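Tabletop Handling Set, Planning and Purchasing Notes

README, version kept with the shared folder. Last full pass May 2021.

Hello and welcome! If you have opened this file you are probably trying to work out what it costs to get a hand-held gripper station going, or somebody has handed you our recordings and you would like to know what they were made with. This file tries to serve both of you, and I apologize in advance for the length. Encarnación Montes asked me for one page and I have never in my life written one page.

What is in the folder

recordings/ has 583 short clips, all taken from the gripper itself
stills/ has single pictures pulled from the clips
budget/ has the purchase sheet, one tab per station
quotes/ has the supplier letters from Najjar and Plorum
notes/ has Abilio's handwritten setup notes, scanned (his sevens look like ones, so please take care)

Why we buy the way we do

Our first plan put nearly all the money into a fixed arm, with whatever was left going to tables, lights and things to pick up. Kastriot Dumitrescu talked us out of it over a very long lunch, and I am glad he did. We now start with hand-held grippers, record people doing the task, and leave the arm for a later year, when we know what reach and grip we need. A person holding a gripper finds out within a morning that a handle slot is too narrow or a basket wall is too thick for the opening, and finding that out before the big order is a lovely feeling!

Objects deserve a budget line of their own. Woven things especially, because a twisted cord wall gives the fingers ridges and a thick rolled rim to deal with, and a plain box teaches you very little about either.
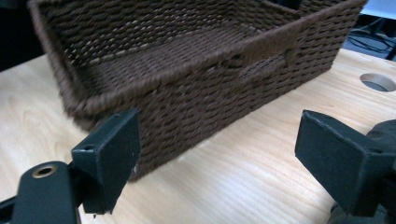 We set aside 300 dollars per station for objects and it has held up well. Please resist spending it all in one go. Buy half, record for a few weeks, and then go back to the shop with a list of what gave people trouble. Julián Prieto keeps that list in the second tab of the purchase sheet and is always happy to hear additions, large or small.

The purchase sheet, line by line

The total for one station, as of the April quotes, is 2094 dollars. That covers the following:

1. Gripper body and camera. The biggest line by far. We asked for two quotes and took the one from Najjar, mostly on delivery time. Ask whether the cable is included, as one of the quotes left it out and we only noticed when the invoice came.

2. Finger blocks. Order spares with the first batch. They are held on with screws, they get scuffed, and a second order carries its own shipping charge, which stings when the parts themselves are so small. Check that the hole spacing matches your bracket before you pay.

3. Table. Pale wood has served us nicely, and dark fingers are easy to pick out over it. Do look at a sample under your own overhead lights, though, as a finish with some sheen will give you a bright band across the middle.
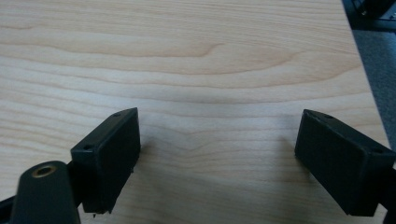 4. Mats and markers. Cheap, and easy to forget. We use a gray mat with printed numbers. I would put in for two per station so that one can be swapped out when it gets tired.

5. Cable management. Clips, sleeves, a bag of ties. Amanuel Araya wanted this folded into "miscellaneous" and I wanted it on its own line, and since I am the one typing, it has its own line. Measure the run from gripper to computer with the person standing at the far corner of the table, arm out, and then add slack for the loops that form all by themselves.

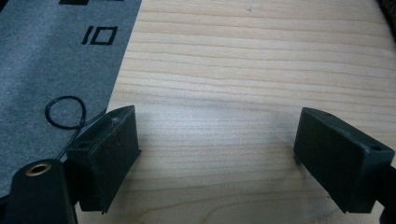

Things we have not bought yet

The fixed arm, as explained. A second recording computer, which Noltum has offered to lend us for a trial — we would still need to pay for the shipping both ways. Padded flooring for the people who stand all afternoon, which I feel strongly about and will keep raising.

Known gaps in the recordings

Most clips show one person's working habits more than anyone else's, so please don't plan staffing from them. Nothing in the folder tells you how long a gripper lasts. The clips have no sound.

Using and sharing

Copy the purchase sheet freely and change whatever you like. The quotes are for reading inside the group only, as prices were given to us in confidence. If you reuse the recordings, please mention the Brakisex project by name.

Questions about money go to Encarnación, questions about parts go to Abilio Olmedo, and corrections to this file can go in notes/ as a plain text file with your initials on it.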